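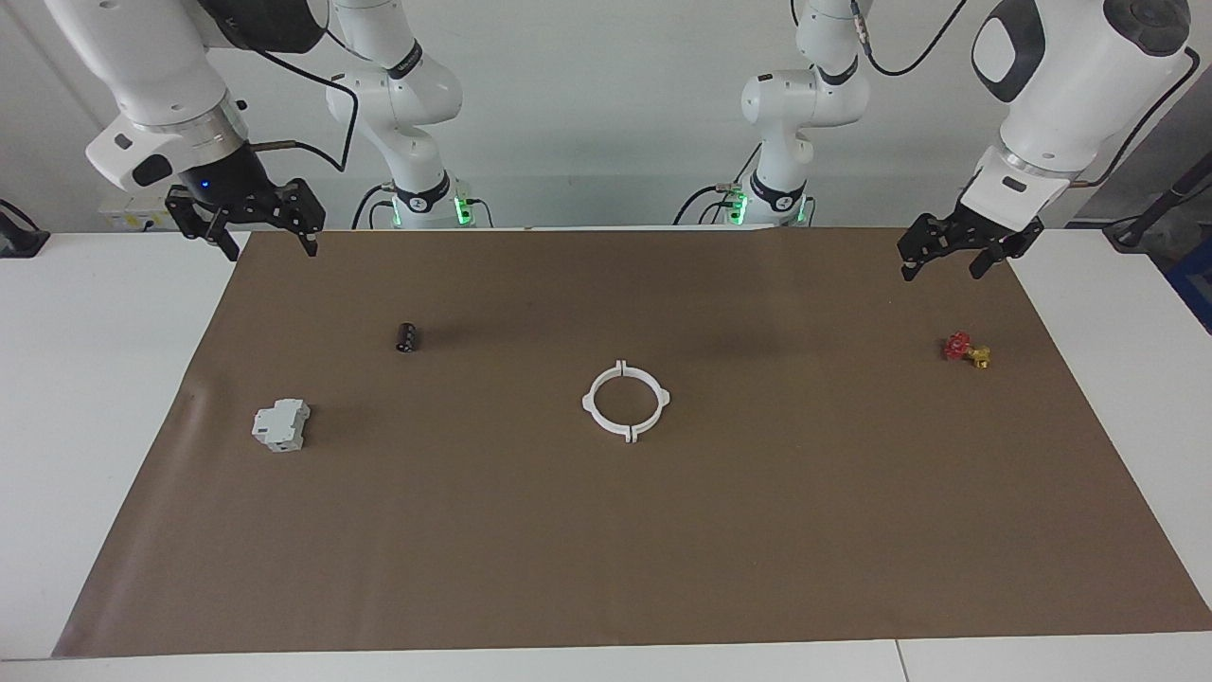 Two grippers, fingers open, over the mat.

August, after lunch

Back on the Cundcombe dance band book. State of play: 53 charts scanned, 28 of them through the converter, and one I would let a stranger play from. That one is a waltz with four chords in it.

Spent the morning on chord symbols. The converter reads the dots well enough now, but the symbols over the staff were written by a bass player with a fountain pen and a grudge. His flat sign and his small b are the same mark, which I can live with. His major seventh is a triangle on some pages and "ma7" on others, and on the foxtrots it is a plain 7 with a line through it. The converter took the line for a smudge and helpfully cleaned it up. Result: Dbmaj7 came out as Db7 all through the second foxtrot, and the tune sounded as if it was trying to leave by a side door.

Fix for now: any seventh chord with ink crossing the numeral gets flagged, not guessed. Slow, but I would sooner check them by eye than explain another side door to Yuxi.

Transposing. The singer wants the second foxtrot in G and the book has it in Ab. Down a semitone, easy, do it in the file. So I did it in the file, and found the alto part had already been transposed for the horn and the file didn't know it. Old written part in F, sounding Ab. Moved down it should be written E, four sharps. What I printed was G, because the script had treated it as a concert part and set it to the target key with everybody else's. Played alongside the piano that would sound Bb, a minor third above where the band lives. Caught it on the printout. Would have preferred to catch it before printing the whole set.

Written keys for concert G, so I stop working it out on envelopes:
Piano, guitar, bass: G
Clarinet and trumpet in Bb: A
Alto: E
Tenor: A (and mind the octave)

The alto player will object to four sharps. The alto player objected to one flat.

Bass line: he wrote a low Eb in bar 12 of the original, which is off the bottom of a four-string. Down a semitone it is a low D and further off. Put both of them up an octave. Somebody must have been doing this by ear for years, as there's a small "8" in pencil next to the note, and I scanned it three times before I saw it.

Intro, as it now stands in G:
Gmaj7 Em7 Am7 D9
Gmaj7 Em7 Am7 D9
Then the same again with the guitar playing D7 under the piano's D9. It's in the original. Left it alone.

Playback. The Drevberg patch for electric piano is fine up to the top octave, where it turns into cutlery. Yuxi Bai rolled off everything over 3,000 Hz and it became a piano in a wardrobe. Tried a gentle dip starting at 2,000 instead. Better. Still some cutlery, but further down the hall. The wood block needs no help from anyone and is the best sound in the set.

Synth strings: the converter has assigned them the guitar's chords in root position, jumping about in blocks. Need to write proper voicings by hand, with the common tones held. Gmaj7 to Em7 shares G, B and D, so there is exactly one note to move and the file moves all four.

Page turns: the Ağca template puts the turn in bar 33, in the middle of the clarinet solo. Reset the margins, and it moved to bar 34. Reset them again and the whole chart fits on two facing pages, at a size only the young can read.

To do
- re-export alto for everything already converted, not only the foxtrot
- tenor part for the rumba is missing page 2, ask Yuxi whether it was ever in the box
- decide on one major seventh symbol and put it on the wall (I vote "maj7", no triangles)
- string voicings, foxtrot 2, bars 1 to 16
- new toner

4:40. Printed the alto part again, in E this time. The last system is on a page by itself, two bars and a fermata.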